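Sorting and Folding Mixed Laundry: Project Report
Group 2, Household Tasks module
Umesh Pant and Devendra Kanaujia

Aim

We wanted to find out which small items of clothing are hard to fold neatly, and whether the surface they are folded on makes a difference. We also wanted a simple written method that another group could follow without asking us.

Materials

The clothes came from our own drawers. We had socks, T-shirts and a few thin garments with gathered edges. We also kept some objects that are not laundry in the set, so that sorting would be part of the task. Every item had a line in our notebook, which Devendra kept.

The table was wiped down before each session. At first we used a cotton sheet over it but the sheet moved when we pulled a sleeve straight, so we went back to the bare top.

Method

1. Lay the clothing out with space between the pieces.
2. Put anything that is not clothing to the back of the table.
3. Start with the middle piece. Flatten it from the centre outwards.
4. Take hold of a corner and bring it across to the opposite side.
5. Press the fold down and leave it for a short while.
6. Score the fold as good, fair or poor.

The bare tabletop, the layout with the glove, box and sponge at the back, and a corner of the turquoise cloth being held:
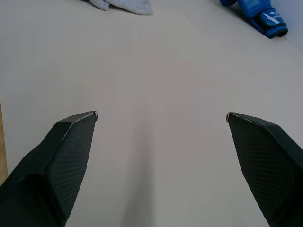
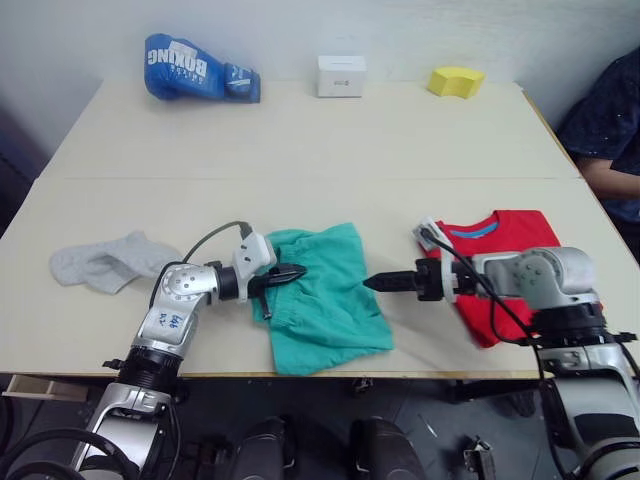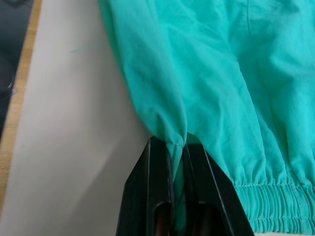 Scoring was done by both of us separately and then compared. Where we disagreed we gave the lower score. We did 228 folds over the whole project. Of these, 13 were left out of the results as the item had been laid inside out by mistake.

Results

T-shirts scored best. The collar gives a clear place to line up from, and cotton jersey stays where it is put. Socks were quick but often scored only fair, mainly the ones that had started off bunched up and were not pulled straight first.

Thin crinkled fabric was the worst. A fold would look good and then open up slightly during step 5. Gathered cuffs caused the most trouble, as they pull the cloth next to them into ripples and the edges no longer match. Folding the cuff inwards first helped a little. Umesh tried pinning it with a clothes peg, but this left a mark and we stopped.

Sorting gave us few problems once the back of the table had been agreed as the place for other objects. Before that, things were put down anywhere and got in the way of the sleeves.

Problems

Our first scoring sheet had no space for comments, so the early sessions have scores without reasons. We also changed the order of steps 3 and 4 after the second session, and the scores from before and after should not be compared directly.

Further work

We would like to repeat the thin fabrics after ironing, and to try a larger table for trousers. The scoring sheets are in the folder at the back of this report.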